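Tadia Packing Trial: Interim Report to the Equipment Fund
Period covered: March to the end of September
Report date: September 29, 2021
Prepared by the trial lead, Greltley site

The Fund asked for a progress report on the hand evaluation and a recommendation on whether to release the second part of the equipment money. The short version is that the trial is running, spending is under control, and I don't recommend releasing the second part yet. The longer version follows, including the places where the original proposal (which I signed) was too hopeful.

Soft packs are the work we were funded to look at. Tissue packs are the reference item for the whole category.

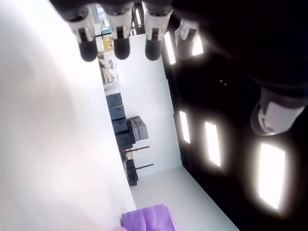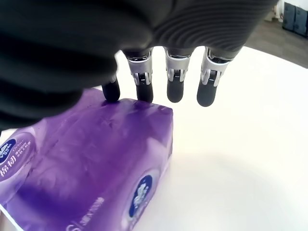 The question in the proposal was whether a multi-fingered hand could replace the suction tooling we would otherwise buy for the mixed-goods line. Suction is cheap and we know how to maintain it. It is poor on wrinkled film, and wrinkled film is a large share of what Montecinos wants us to pack for them. The argument for a hand was that one tool could cover soft packs, cartons and odd shapes without a tool change. That argument still stands on paper. I am less sure of it than I was in March.

Where the money stands

The first part of the award was split between hire of the hand, bench and fixtures, integration work and a small allowance for sample goods. Hire is on budget. Bench and fixtures came in under, mostly from reusing a table we had. Integration is over, and will be further over by the end of the year. The proposal treated integration as a one-time cost at the start. In practice every change of item has brought some of it back: new grip settings, a new approach angle, another half day of somebody's time. I should have budgeted it as a running cost, and the revised sheet sent with this report does so.

Sample goods sound like a trivial line and I would ask the Fund not to cut it. A soft pack that has been squeezed all morning isn't the same object by lunch, and testing on tired packs gives results that don't mean anything for fresh stock. We are now replacing samples more often than planned.

What we have learned about the supplier claims

Filtovwood's quotation for outright purchase is in the folder. It is a well-written document. It rests on three figures: picks per hour, service interval and expected life of the fingertips. I asked for the test conditions behind each of them. For picks per hour we received a summary covering rigid boxes. For service interval we received a statement that it was "typical of customer use." For fingertip life we are still waiting.

I don't take this as bad faith. Most suppliers at this stage have few customers running full shifts, and they quote what they have. But the payback table in the quotation assumes all three figures hold on our goods, for 54 weeks, with no second shift and no spare on the shelf. Change any one of those and the payback moves out a long way. We ran the table again with one spare hand included and an allowance for fingertip changes, and the case went from comfortable to marginal.

There is also the matter of what is left out. The quotation covers the hand. It doesn't cover the arm, guarding, the cameras, the controller license after the first year, or training. A manager reading only the front page would come away with a price that buys something we couldn't switch on. I have asked for a full system price and been told it depends on configuration. I have replied with our configuration.

Progress against the work plan

Bench setup: complete. The space at Greltley is adequate for the trial. It would not be adequate for a production cell, and nothing in this report should be read as saying that it would.

Soft pack handling: in progress. The difficulty with this class of item is force. Too little and the pack slides, too much and the film creases or the contents crush. We have working settings for slow handling and are raising the speed in steps. The proposal promised a result at line speed by this date. We don't have one, and I would sooner report that than stretch the slow results to fit.

Cartons: not started. Moved back to make room for soft packs, where the purchase decision really turns. If the hand can't do soft packs, there is no reason to pay for it to do cartons, which suction already handles well.

Acceptance test: drafted, not agreed. The draft asks for 100 consecutive picks on fresh stock at line speed, with no damaged packs, repeated on 2 separate days. Filtovwood thinks this is harsh. I think it is mild compared with what the line would ask of the tool in its first week. The important word is "consecutive." A percentage success rate lets everyone stop the clock, reset the table and carry on, and a production line won't wait for that.

Montecinos has seen the draft test and asked that damage be judged by their own quality staff against their own standard. I support this. It takes the argument out of our hands and it matches how rejected goods would be charged back to us later.

Options for the second part of the award

Option A, buy now. The supplier is offering a discount for an order before year end. Against it, we would be buying on the basis of rigid-box figures for a job that is mainly soft film. We would also lose most of our bargaining position on the acceptance test. I have rarely seen a year-end discount that didn't come back in some form the following quarter.

Option B, extend the hire. This costs more per month than owning, and over a long enough stretch it would be the worst choice available. Over one more quarter it is the cheapest way to find out whether we want to own the thing. It also leaves repair costs with the supplier, which tells us something about how often repairs are needed.

Option C, stop and buy suction. We would accept hand packing for the worst of the soft goods and automate the rest. This is dull and it would work. It should be costed properly as the comparison for everything else. The original proposal gave it a single paragraph, and the labor figure in that paragraph was out of date when it was written. A new costing is under way.

My recommendation is Option B for one quarter, with Option C costed in full during that time so that the Fund has two real numbers to look at side by side. If the acceptance test is passed, we come back with a purchase request that includes the complete system, a spare, and a maintenance line. If it isn't, we come back with Option C and return the balance.

Risks

Staff time. The trial depends on 2 people who also have other duties. If either is pulled away for the winter peak, the soft pack work stops. I have raised this with the site and have been told it is understood, which I am recording here so that it is written down somewhere.

Lead times. The quotation gives a delivery period that is "subject to availability of components." We should assume it will be longer. Any plan that needs the cell running by spring is at risk under Option B and, in my view, equally at risk under Option A.

Enthusiasm. Visitors to the bench tend to leave pleased. A hand picking something up is good to watch, and a good demonstration has already led to one message from head office asking when the line would be converted. I would ask that no dates be given to customers on the strength of a visit.

Price drift. The hire rate is fixed until the end of the current term only. We have asked for it to be held for the extension and don't yet have that in writing.

What we need from the Fund

Approval to move the underspend on bench and fixtures across to integration.

Approval of a one-quarter hire extension, on condition that the rate is held.

A decision on who signs off the acceptance test on our side. At present it would be me, and I don't think the person running a trial should also be the one to pass it.

No further release of money is requested at this point. The revised budget sheet, the draft acceptance test and the Filtovwood quotation with our notes in the margin are attached. The next report will follow the end of the extension, or sooner if the fingertip life data arrives and changes the picture on running costs.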